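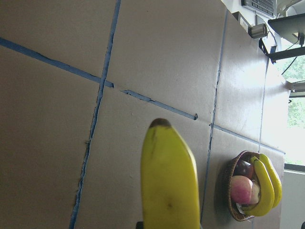
Ovbridge 2 policy package: review of the two-arm fruit sorting benchmark

Reviewed by Benedikt Stüber, 4/11/24

Ovbridge is a training and evaluation package for imitation learning on two-arm setups. It takes demonstrations from wrist and head cameras, trains a single policy for both arms, and logs every rollout with a failure label. The part under review is the method that ships as the default in version 2: a staged loss that weights the frames before grasp closure more heavily than the transport frames. The developers claim it needs fewer demonstrations than uniform weighting. We tested that claim on fruit, with bananas as the main object.

Setup

The work surface is divided into cells with blue tape. Start positions are drawn by cell, and the same list of draws is used for every policy under comparison. A woven basket holding apples and bananas stays on the table throughout. We recorded 300 demonstrations by teleoperation. Six were rejected by the import check for dropped wrist frames, which left 294 for training. The import check is strict and its messages are clear. It names the episode and the first bad time stamp, and it does not try to repair anything.

Installation took most of a day, largely spent on camera time alignment. The manual covers this in one paragraph and assumes hardware triggering. With software triggering the offset must be measured by hand and entered in the config file, in milliseconds, with the sign reversed from what the manual states.

Results

Bananas are a reasonable test for the staged loss. The grasp point depends on curvature and on which way the stem faces, and a small error in wrist angle causes the fruit to roll out of the jaws on closure. With uniform weighting, most of our failures fell in this category. With the staged loss, grasp failures dropped by some 34 percent on the same draws. Transport failures rose slightly, mainly contact with the basket rim during approach.

The gain is concentrated in cells near the basket, where the head camera has a partly blocked view and the policy has to rely on the wrist view. In open cells the two losses perform nearly the same. The release notes do not mention this, and users with an uncluttered table should not expect much from the upgrade.

Held upright, a banana extends well past the gripper at both ends, and the package has no model of the held object's length. Clearance at the rim is learned from demonstrations alone. Recording more episodes with a high approach reduced rim contact but made each rollout longer.

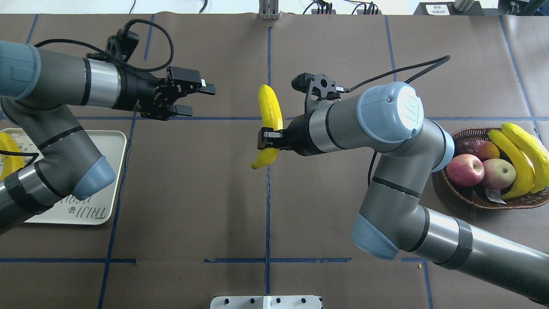

Consuelo Condori disagrees with the emphasis on the rim. In her reading of the logs, the contacts follow from grasps made too close to the stem end, and a longer pre-grasp window in the loss would remove most of them without any new data. She also asks that the window length be reported, as the default differs between the config file and the manual.

The window in our runs was the config file default. We have not yet tested a longer one.

Logging and documentation

The rollout log is the strongest part of the package. Failure labels can be edited after the run, and the edit history is kept. Video playback is synchronized across cameras. Export is limited to one format, and the Kakitz importer rejects it unless the header is trimmed first.

Verdict

Recommended for groups with cluttered tables and a working wrist camera. The staged loss can be switched on alone, and existing version 1 datasets load without conversion. Groups relying on software triggering should wait for a corrected manual or plan for the alignment work.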